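Chapter 6
Teaching by Hand: The Irkum Kit at Work

In this chapter you will
– meet a complete hand-held teaching kit and learn what each part of it is for
– follow one task, laying a tray, from planning to a finished set of recordings
– learn how to judge a kit of this sort before you spend money on one
– practise writing a task sheet that another person could work from

Key words: demonstration, episode, gripper, jaw, reset, task sheet, start position

6.1 A tray, a bowl and a spoon

Think about the last time you laid a breakfast tray. You probably did it while talking, or half asleep, or with the radio on. You picked up the bowl, set it down more or less in the middle, tucked the spoon in beside it and walked off. Could you write down everything your hands did? Try it now, before you read on, and give yourself one page. Most students run out of page before they have even got the spoon off the table!

In Chapter 5 we tried to program a job like this in the old way, as a list of positions and movements, and we saw how quickly the list grew. Move the saucer a thumb's width to the left and half the numbers had to be changed. Swap the spoon for a longer one and the whole thing had to be thought through again. Teaching by demonstration starts from the other end. A person does the job many times over, using a pair of grippers like the ones the robot will have, and the recordings are used to train the robot's controller.

The kit we shall use all the way through this chapter is made by Irkum, a small firm that sells mainly to colleges and training centres. We chose it for a simple reason: it is easy to learn on. The grippers are light, the software is plain, and the printed guide (written by Tayla Whitelaw, and a pleasure to read) explains its terms as it goes along. There are other kits, some with far more in the box, and nearly everything you learn here will carry over to them.

6.2 What the kit is for

A robot gripper is a very poor hand. It has no palm to speak of and no fingertips that can roll a spoon over. If you film a person laying a tray with bare hands, you capture all sorts of clever little moves that the robot can never copy. Put a gripper in each of that person's hands and the clever moves disappear. You can only do what the jaw can do, so every recording shows a way of working that the robot has some chance of following. 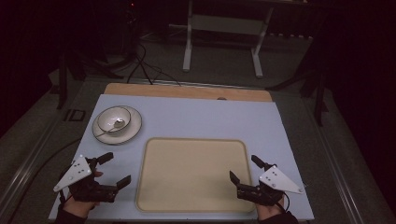
That takes some getting used to. Students nearly always begin by going too fast, and they twist their wrists in ways a robot arm would find awkward or impossible. The Irkum guide suggests spending your first session without recording anything, and we agree strongly. Open and close the jaws. Pick up a pencil and put it down again. Pass a cup from one gripper to the other. You will feel clumsy for a while and then, quite suddenly, you won't, and it is a lovely moment when it comes.

Each complete run through a task is called an episode. It begins with everything in its start position and both jaws open, and ends when the last object has been let go and both grippers have been drawn back. Putting things back ready for the next run is called the reset, and it is never part of the episode. The software has one button for start and the same button for stop, which sounds too simple and works very well.

6.3 How many episodes?

This is the question every class asks first. The Tredby training centre, where an early draft of this chapter was tried out, used the tray task with two groups of students. The first group recorded 200 episodes and trained a controller on them. It managed the bowl well enough when the bowl started near its usual place, and went wrong when it did not. The second group went on to 700, moving the start positions a little each time, and theirs coped with a much wider spread.

It would be easy to take from this that more is always better. Look again at what the second group did, though. They changed two things, the number of episodes and the spread of the start positions, and from those results alone we cannot say how much each one helped. Exercise 6.4 asks you to plan a fairer test. Keep it in mind as you read!

Tamsin Halliday, who taught both groups, gave us a sheet of her notes, and one line is worth copying out in full: "Throw away nothing on the day. Mark the bad ones and argue about them tomorrow." Her students marked 29 episodes as doubtful in the second set. When they looked again, several were perfectly good, only slower than the rest.

6.4 Strengths and weak points

We like this kit very much, and it would be odd to write a chapter around it if we did not. You should still learn to look at it with a cool eye, as you would at anything you might be asked to buy or recommend.

The grippers are comfortable for small and medium hands. Students with large hands found the handle a bit cramped after a long session. The software saves each episode as soon as you press stop, so a crash costs you one run at most. Sorting through a long set afterwards is slower than it should be – the list shows 600 episodes on one page, with no way of grouping them. The guide is excellent on setting up and rather thin on what to do when a recording will not load.

Pirihi, the practice software that comes with the kit, deserves a mention too. It plays an episode back at any speed you like, and watching your own work at quarter speed teaches you more about wasted movement than we could put into words. Its first exercise is named Hello and asks you only to open a jaw, wait, and close it. Do it anyway.

Before you go on

1. Choose a small task that needs two hands and no more than three objects. Write a task sheet for it, giving the start position, the order of work and the point at which the episode ends.
2. Give your sheet to a partner and watch them follow it without helping. Note every place where they stop to think.
3. Rewrite the sheet and keep both copies. You will need them in Section 6.5, where we set up the kit and record a first episode.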